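Notes for week 2: can a machine pour you a drink yet?

I asked you all last time which chore you'd hand over first, and nearly everyone said washing up. Lovely idea, but let's start smaller! Think about fetching a glass. You see it, you reach, you're done. For a machine, clear things are a real pain, as the camera tends to look straight through them. 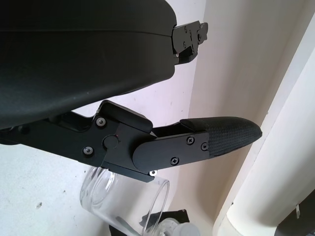
Then there's the question of how hard to squeeze. A spanner doesn't mind. A thin plastic bottle does, and it changes shape while you're holding it (try it with your own at the break).

**Two hands or one?** I go back and forth on this. Unscrewing a cap is miles easier with two, but now you've got two arms that mustn't bump into each other, and many more joints to plan for.
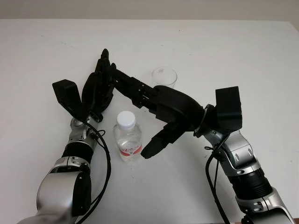 My own view: on a shop floor, with the same part in the same spot 300 times a shift, yes, we're there. In your kitchen, not yet. 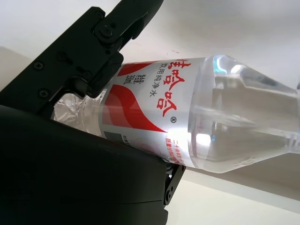
*Fig. 3: Water bottle held between two gripper fingers; note the creased base.*

For September, please spend 15 minutes watching somebody lay a table, and write down every grip they use.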